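Home | Syllabus | Notes | Labs

Notes 4: Curing and brining

Hi all! I promised I'd write up the brine math, so I did (mostly). For a wet cure I weigh the meat and the water together, then work out the salt from that total. Our practice batch came to 3,675 grams, and everyone forgot the bone counts too. Keep it in the cooler, flip it daily, and please label your tub!

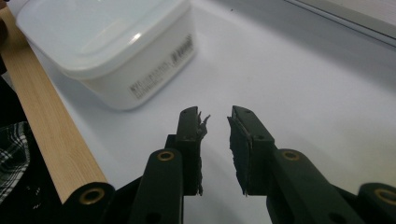 One of you asked whether a thick shoulder needs longer than a loin. Yes, quite a bit longer.

Related:
Notes 3: Sausage casings
Grinder safety

Back to top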